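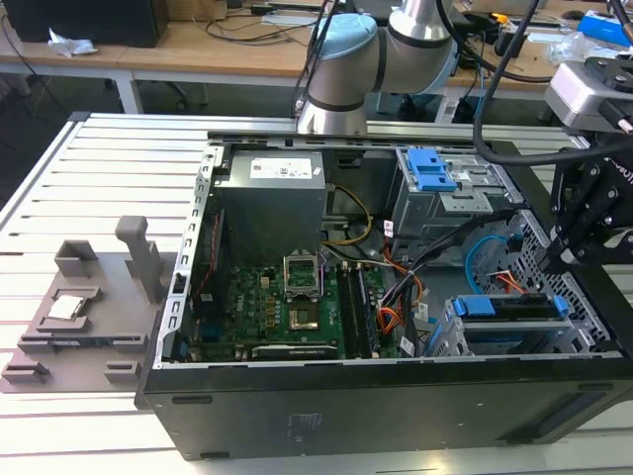
How to Get an Old Desktop Computer Ready to Sell or Give Away

By Kuo-hua Yuen
Updated in February

Most of the work in passing on an old desktop has to do with files and accounts. The hardware part is short. If you have a lot of photos to copy, start in the morning and let the copying run while you do something else.

The steps below are written for a Windows desktop. The order is the same for other systems, but the menus have different names.

What you will need

An external drive with more free space than the files you want to keep
A phillips screwdriver
A can of compressed air and a dry cloth
Your account passwords, or the password manager you keep them in
A small bag or envelope for loose screws

Step 1: Make a list before you copy anything

Sit down at the old computer and write down what is on it. Look in Documents, Pictures, Music, Videos, Downloads and on the desktop itself. Then check the places people forget. Some tax programs save their returns in their own folder. Older mail programs keep messages on the computer and nowhere else. Games may store saved progress in a folder you have never opened.

If other people used the machine, log in to each of their accounts or have them do it. My sister's account on our old family computer had 725 photos in it that weren't copied anywhere else. I found them the evening before I was going to wipe the drive.

Also write down the programs you paid for. You may need the license key or the email address you registered with to install them again.

Step 2: Copy your files

Plug in the external drive and make one folder on it with a plain name, such as "Old desktop." Copy each folder on your list into it. Do the big ones one at a time. If a copy job fails halfway through a single folder, it is easy to see what is missing. If it fails halfway through everything, you will be comparing lists all night.

When the copying is finished, plug the drive into a different computer and open some of the files. Try a few photos, a document and a video. Compare the number of files in the old folder and the new one by right-clicking each and choosing Properties.

Don't erase the old computer yet. I wait 30 days. In that time I usually remember something, like the scanned birth certificate that was sitting in a folder called "New Folder."

Step 3: Save your browser data

Bookmarks and saved passwords are easy to lose. If you are signed in to your browser, they are probably already synced, but check by opening the same browser on another device. If you don't use sync, export the bookmarks to a file and copy it to the external drive.

Passwords can be exported too. The exported file is plain text and anyone can read it, so import it into your new browser or password manager right away and delete it from everywhere, including the recycle bin.

Step 4: Sign out and deactivate

Go through the list of paid programs. Some allow only a certain number of computers, and the old one will keep using up a spot until you deactivate it. Look in the program's Help or Account menu.

Then sign out of:

Email
Cloud storage
Music and video services
Game stores
Your browser
Any banking or tax software

After that, go to your main account's website from another computer and remove the old desktop from the list of devices.

Step 5: Erase the drive

In Windows, open Settings and search for "Reset this PC." Choose Remove everything. When you are asked about additional settings, turn on the option to clean the drive. The plain reset is faster, but files may still be recoverable with the right software. The cleaning option can take several hours on a large hard drive, so I start it at 9 p.m. and leave it overnight.

If the computer won't start, you can take the drive out and keep it. Tell the next owner that it has no drive. A computer without one is still useful to someone who wants parts, and many recycling centers will take it.

Step 6: Clean it

Shut the computer down, switch off the power supply at the back, and unplug every cable. Move the case to a porch or garage if you can. Dust that has been building up for years goes a long way.

Remove the side panel and put the screws in your bag. Touch a bare metal part of the case before you reach in. Hold the compressed air can upright and use short bursts. Hold each fan still with a finger so it doesn't spin while you blow on it. Leave the power supply closed and clean it only through its vents.

Wipe the outside with a dry cloth, then one that is slightly damp. Sticker glue comes off with a little rubbing alcohol, but try it on the back first. Let everything dry before you plug it in again.

Step 7: Write down what it is

People will ask. You will want the processor, the amount of memory, the size and type of the drive, and the graphics card if there is one. Most of this is under Settings, System, About. Put it on an index card and tape the card to the top of the case.

List anything that doesn't work. A bad USB port or a noisy fan rarely stops a sale if it's mentioned up front.

Step 8: Decide where it goes

Selling: Look at what similar machines have sold for, and ignore what people are asking. I listed my last one at 300 dollars and it sat for weeks. Meet the buyer somewhere with an outlet so they can see it turn on.

Giving away: Schools and libraries often have rules about age and condition, so call first. The Miltdale library takes working desktops but no monitors. Relatives are usually less strict, though you may end up as their repair line.

Recycling: Don't put a computer in the household trash. Ridmont has an electronics drop-off behind the transfer station, and your town or county website should list something similar. Ask whether there is a fee for monitors.

Before it leaves the house

Check the disc tray and the card reader. Pull out any USB sticks and the small wireless receiver for your mouse if you're keeping the mouse. Include the power cord. Put the side panel back on with all its screws.

Keep the external drive somewhere safe and make a second copy of anything you can't replace. I keep my notes on each old machine for 12 months, mostly for the license keys.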